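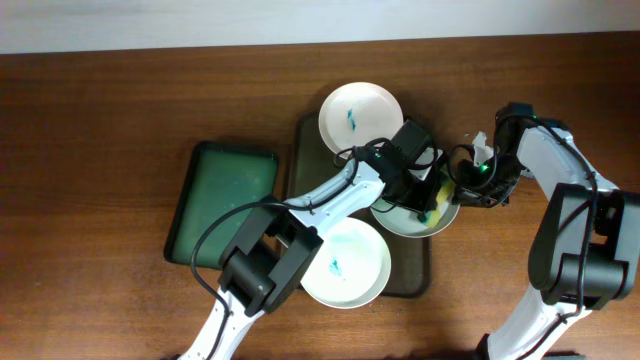 Siyabonga Venter says further down that white marks under trays and dishes are a curing problem until proved otherwise, and that sanding should wait.

White patches in oil finish on dining table, refinish or leave?

5 min read

pellow_k

The table is a solid wood top, 900 mm wide, species unknown, bought second-hand. I stripped the old varnish with a scraper, sanded it and put on two coats of Sarnex hardwax oil. The tin gives 48 hours before light use. I waited that long and then started using the table with trays on it.

There are now three dull, whitish areas where the trays sat. They have soft edges. A fingernail does not catch on them. They are slightly worse where a tray stood overnight after being rinsed. The rest of the surface is even, although it marks more easily than I expected and still smells faintly of oil.

I have the following to hand: a quarter of a tin of the same oil, white nylon pads, a can of Hudow spray lacquer, and a bottle of Fukar wood cleaner. The Fukar has already been tried on one patch and made no difference that I could see.

Two things I want to know. Can the patches be treated on their own, or does the whole top need doing? And would a coat of the Hudow over the oil stop it happening again? The room is unheated for most of the day, if that matters.

Siyabonga Venter

It matters a good deal. Drying times on tins are given for a warm room with some air movement. In a cold room the surface becomes touch-dry and the film underneath stays soft for a long while. A tray laid flat on it does two things: it keeps air off that part of the film, and it holds any water against it. Moisture gets into the soft finish and scatters light, and you see white.

The lingering smell points the same way. So does the easy marking.

Do this in order.

1. Clear the top completely and leave it clear. Heat the room if you can, and open a window for part of each day. Leave it until the smell has gone. Expect that to take weeks if the room stays cold.

2. Look at the patches again. Shallow moisture haze often fades without treatment as the finish dries out.

3. If they remain, rub one lightly with a white pad, along the grain. White pads are very fine and will not cut through a sound coat. If the mark lightens, it is in the top of the film and you can carry on.

4. Put a very small amount of the oil on a lint-free cloth and work it over the patch and well beyond it. Feather it out. Wipe off everything that will come off. Most failures I see with these products are from leaving too much on.

5. If the repaired area shows as a different sheen, rub down and re-oil the whole top. Dining tables catch the light at a low angle and a local repair can show. You will not know until you have tried.

Lay used cloths out flat outdoors to dry, or put them in water in a metal container with a lid. Oil-soaked cloths left in a heap can heat up and catch fire.

Do not spray the Hudow over it. Lacquer over soft oil and wax has poor adhesion and will peel or wrinkle. If you want lacquer, the oil has to come off first, down to bare wood.

For trays in general, small felt or cork feet let air pass underneath. Dry the base before putting a tray down.

dunmow44

Mayonnaise. Leave it on overnight and wipe off in the morning. Worked on my mum's sideboard.

Leen Geagea

The mayonnaise method is for wax or old French polish, and even there it is the oil in it doing the work. I would keep it off a finish that has not cured.

I agree with the answer above except on step 3. If you sanded very fine before oiling, the wood may have taken up little oil and the film is sitting on top. What grit did you finish at? Many hardwax oils are meant to go over a fairly coarse surface, and 300 is finer than most of the makers' sheets ask for. In that case a repair will hold for a while and then mark again in the same places.

Test: put a drop of water on an unmarked part near the edge, leave it for 6 minutes, and wipe. If that leaves a haze as well, the whole top has the problem and patching is wasted effort. Let it cure, test again, and if it still hazes, sand back and start over.

pellow_k

Finished at 320, so finer still. The drop test left a faint haze. I have cleared the table and put a heater in the room, and will repeat the test before sanding anything.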